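Posted in June by Sirkka Kallio

About Givmont Linen School

Givmont started in the back half of a dry cleaner's on Clilow Street, with one ironing table, two borrowed sewing machines and a kettle that took most of a morning to boil. I had been mending tablecloths for restaurants for years by then, and people kept asking if I would show them how to do it themselves. So I did, on a couple of evenings a month, and before long there were more chairs in that room than the door would comfortably open against.

We teach the care and repair of household cloth – towels, napkins, sheets, aprons, tea towels, the curtains your aunt left you. There are plenty of good places to learn dressmaking, and we're happy to point you toward them, but we have always liked the plain stuff best. A dish towel gets used more often than a wedding dress, and it deserves a decent hem.

Who we are

I run the beginners' courses and answer most of the mail. Joonas Vuorinen joined us when we moved to the Gebreyes building, and he teaches darning, patching and everything to do with stains. He came from a hotel laundry where over 700 sheets went through in a day, and he still folds a fitted one faster than I can find the corners. If you have a question about rust marks or candle wax, write to him and you will get a very long answer, possibly in two parts.

What we teach

Our main course is called Cloth at Home and runs for 18 weeks. We begin with fibers and washing, move along to hems and corners, and spend the last stretch on whatever people have brought in from their own cupboards (this is my favorite part, and it always runs late). There is a shorter summer course, too, for folks who can't be with us all year, and a children's morning where we make napkins and eat a good deal of toast.

Classes are small and we'd like to keep them that way. You don't need to own a machine. Bring something old you're fond of, and a pair of scissors if you have them. Checked cotton is a fine thing to start on, as the lines tell you where to fold and where to sew, and a crumpled piece is no trouble at all.

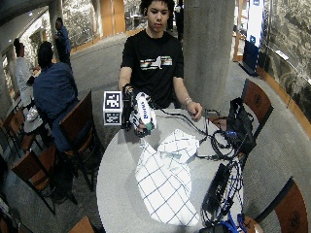 The Runamach fund

Each year we set aside money for students who couldn't otherwise come. We call it the Runamach fund, after the river behind the first shop, and it covers 70 or 100 percent of the fee depending on what you need. Just tick the box on the form – we won't ask for a long letter.

Visiting us

The door is open from 10 in the morning, and there is generally coffee. Come up the side stairs, mind the third step, and say hello.

Contact: Givmont Linen School, Gebreyes building, side entrance | © Givmont Linen School | Back to top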